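Hatmont
Home
About Us
Classes
Sorting Library
Hours and Visits
Contact

About Us

Hatmont is a learning center for children ages three to eight and the adults who look after them. We teach sorting, tidying and early household skills in small groups, and we lend out sets of everyday objects for families and classrooms to use on their own.

We opened with one table and 15 sets. The lending shelves now hold 321 sets, made up of 1,552 separate pieces, and each piece is checked and wiped down before it goes out again.

How we started

Divya Kaimal was teaching kindergarten when she began bringing a box of things from her own kitchen to class — cups, lids, spoons, a colander. The children spent longer with that box than with most of the bought materials in the room. Dae-han Um had the classroom next door and started a box of his own. They ran a summer program together in August, and Hatmont grew out of it.

The first sets were named after the streets we lived on. Two of those names, Drorno and Poojary, are still on the shelf labels, and parents ask about them often enough that we have left them alone.
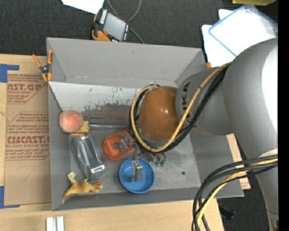 Our sets are built from ordinary things, mixed on purpose. A set made up only of blocks can be sorted by color and then it is finished. We want a child to pick something up and have to decide where it belongs. A blue bowl and an orange dish go together easily enough, and a clear bottle with a gray cap might join them or start a group of its own. A peach belongs with food, and a yellow dinosaur belongs with toys unless the child is sorting by color, in which case it may end up somewhere else. We accept any grouping the child can explain. Groups change halfway through all the time, and our teachers are asked to wait before stepping in.

What we teach

Small Sorters (ages three and four) meets in the morning for 45 minutes, with a parent or other adult in the room.

Kitchen Helpers (ages five and six) covers setting a table, matching lids to containers and putting away dishes.

Put It Back (ages seven and eight) is about shared spaces: shelves, drawers, labels, and how to agree on where things go when several people use them.

Groups are limited to eight children.

Who we are

Divya Kaimal — director, Small Sorters
Dae-han Um — Kitchen Helpers
Oluwatosin Aliyu — Put It Back, school visits
Vilho Suominen — lending shelves and repairs
Kumaresan Lobo — enrollment and front desk

Borrowing a set

Sets go out for two weeks. Pickup and return are on Thursday afternoon at the front desk. If a piece is missing or cracked, please leave a note in the box so Vilho can replace it before the next family takes the set home.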